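4.2 Untersuchtes Produkt: Greifmodul Drondis für textile Werkstücke
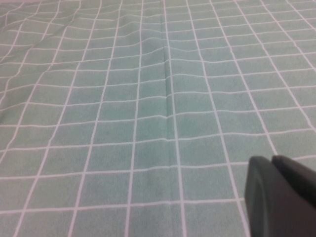
Abbildung 3: Kariertes Stofftuch aus Sicht der Handgelenkkamera, unten rechts die beiden Greiffinger. Entlang der mittleren Falte sind die weißen Linien versetzt.

Was muss ein Greifmodul leisten, das für das Handhaben von Stoff angeboten wird?
Es muss eine Lage Stoff an einer vorgegebenen Stelle fassen, anheben und an anderer Stelle ablegen, ohne dass vorher jemand den Stoff glattstreicht.

Das Modul Drondis wird von der Firma Landeg als Nachrüstsatz für Leichtbauroboter vertrieben. Der Satz besteht aus einem Zweifingergreifer, einer Kamera für das Handgelenk, einem Adapterflansch und der Software Prelent. Für die Versuche stand uns ein Seriengerät zur Verfügung, das auf regulärem Weg beschafft wurde. Der Hersteller hatte auf Versuchsplan und Auswertung keinen Einfluss. Aufgebaut wurde die Zelle in der Versuchshalle am Standort Zarkberg, die Inbetriebnahme übernahm Mircea Zamfir.

Prelent schätzt aus dem Kamerabild die Lage des Stoffs und schlägt Greifpunkte vor. Laut Handbuch eignen sich dafür vor allem gemusterte Stoffe, deren Linien als Stützstellen dienen. Ein regelmäßiges Karo ist in dieser Hinsicht günstig: Jede Abweichung vom geraden Verlauf weist nach Abzug der Perspektive auf eine Falte oder Welle hin. In Abbildung 3 knicken die Querlinien am Grat der mittleren Falte, während die Karos im unteren Bildbereich weitgehend regelmäßig bleiben. Im linken oberen Bereich ist das Tuch stärker zerknittert, einige Karos sind dort verzerrt.

Für den Vergleich wurden 6 Stoffe ausgewählt, darunter einfarbige und gemusterte. Je Stoff liefen die Versuche in 3 Ausgangslagen: glatt, mit einer einzelnen Falte und ungeordnet. Die Greifkraft blieb auf der Werkseinstellung, ebenso die Anfahrgeschwindigkeit. Insgesamt wurden 500 Greifversuche protokolliert. 13 davon gingen nicht in die Auswertung ein - in diesen Fällen brach die Verbindung zwischen Kamera und Steuerrechner ab, und der Ablauf musste neu gestartet werden.

Die Montage des Moduls verlief ohne Schwierigkeiten. Aufwendiger war die Kalibrierung der Kamera gegen den Greifer. Das Handbuch beschreibt sie nur für eine Einbaulage, und nach jedem Wechsel der Greiffinger ist sie zu wiederholen. Zu beachten ist ferner, dass die Finger einen Teil des Bildes verdecken. Prelent maskiert diesen Bereich fest und schlägt dort keine Greifpunkte vor. Liegt die gewünschte Stelle hinter den Fingern, muss der Roboter eine zweite Aufnahmeposition anfahren - der Takt verlängert sich entsprechend.

Alle Angaben beziehen sich auf den Softwarestand vom 25.10.18. Spätere Fassungen wurden nicht geprüft. Die Ergebnisse der Greifversuche, getrennt nach Stoff und Ausgangslage, folgen in Abschnitt 4.3.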